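Print this page | E-mail this page
Search this site: Enter keywords Go

Speaker notes - Robotics Club end-of-year evening, Thu 23 June

Slide 1. Wait for the lights. Say hi, say thanks for coming, mention the pizza is for after. Then straight in.

We're the simulation half of the club. The other half builds things you can trip over, and they're on after us. We spent the year teaching an arm to pick things up inside a computer, and I want to show you why I think that's the most fun you can have with a laptop.

Slide 2. The project is called Mevo. The task sounds tiny: reach down over a small table, close on one object, lift it, put it somewhere else. You do this all day without thinking. Try writing it down as instructions and you'll be there until July! (Pause. Let them try picking up their cups.)

Slide 3. First version was all hand-written moves. Go here, open, go down, close, go up. It worked beautifully as long as we never moved anything. Slide a prop over by the width of a finger and the arm would grab air with total confidence. Play the clip, it gets a laugh.

Slide 4. So in the second term we switched to learning from demonstrations. Club members drove the simulated arm with a game controller and we saved every run. We ended up with 2,226 runs and kept 1,087 of them. Tell them why we threw so many out - sleepy driving, dropped objects, one whole afternoon with the left and right sticks swapped.
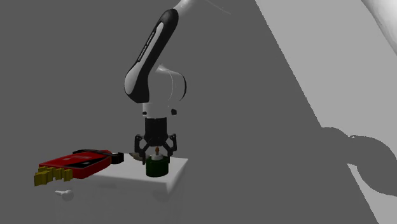 The props are deliberately odd. A green can shape with a little white and orange piece on top, a red box with yellow sticks coming out of the end like fries. If everything were a cube, the arm would learn cubes. Small pieces are the hard ones, you have to come down nearly straight with the fingers open and there's not much room for being wrong.

Slide 6. Talk about the approach angle here. DON'T do the math, it's on the handout. Just do the hand thing: come in from the side, knock the cup, come in from the top, get the cup.

Slide 7. Gultlow meet. We took Mevo along in the spring and entered 2 events. We came in 4th in pick and place, which I'm still thrilled about, and we did badly in stacking. Say so. The Grirnley team had a lovely trick of pausing just before the grip closes, and they walked us through their code over lunch. We borrowed it the next week.

Slide 8. What's next: more objects, and lighting that changes between runs. If you've never coded, come anyway, driving the demos is a real job and we need good drivers.

Questions. Repeat each one into the mic.

Filed under: Clubs & Activities, Robotics, Student Talks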